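Teaching by demonstration

Teaching by demonstration means getting a robot to do a job by doing the job yourself, through the robot. I've been at it 2 years at Catwood and I still think "teaching" is a generous word for it! There are two main ways. You can grab the arm and push it through the motion, or you can sit off to the side and drive it by remote control. 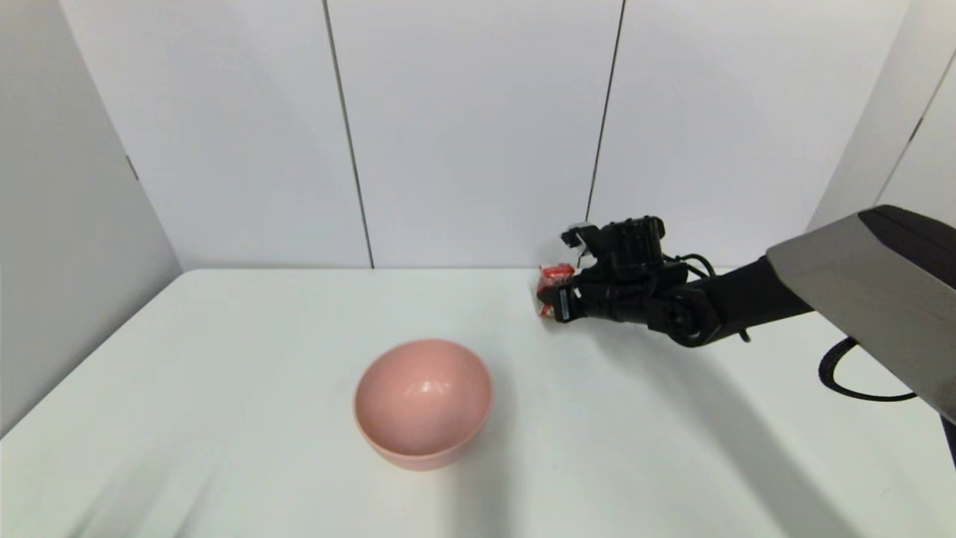

Remote control (teleoperation, if you're being fancy) is what I use most. My hand moves, the robot's hand moves, and the joint positions get saved. One run is a demonstration, and Anjani Liem, who trained me, likes 300 per task before she'll train anything on them. I once stopped at 237 and heard all about it.
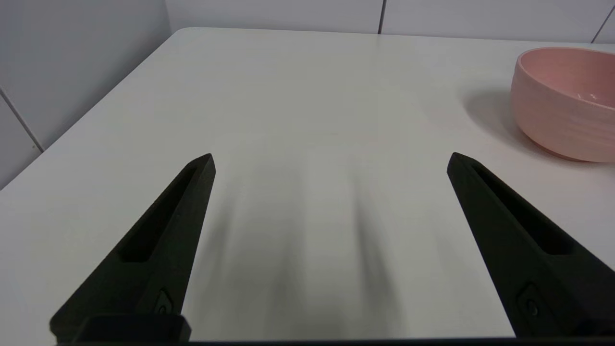
Variety matters more than people expect. If every run begins from the same pose, the robot learns that pose and falls apart anywhere else, so I shift the start - a little left, a little high. I also like some runs to begin with the fingers wide open over bare table and the bowl way off to one side, so getting over to it is part of the lesson.

Comments (2)

Birdie Blackwood: Do you keep the fumbled runs?

Jhonatan Lozano: We got by with 19 runs on a simple pick. Tell Anjani!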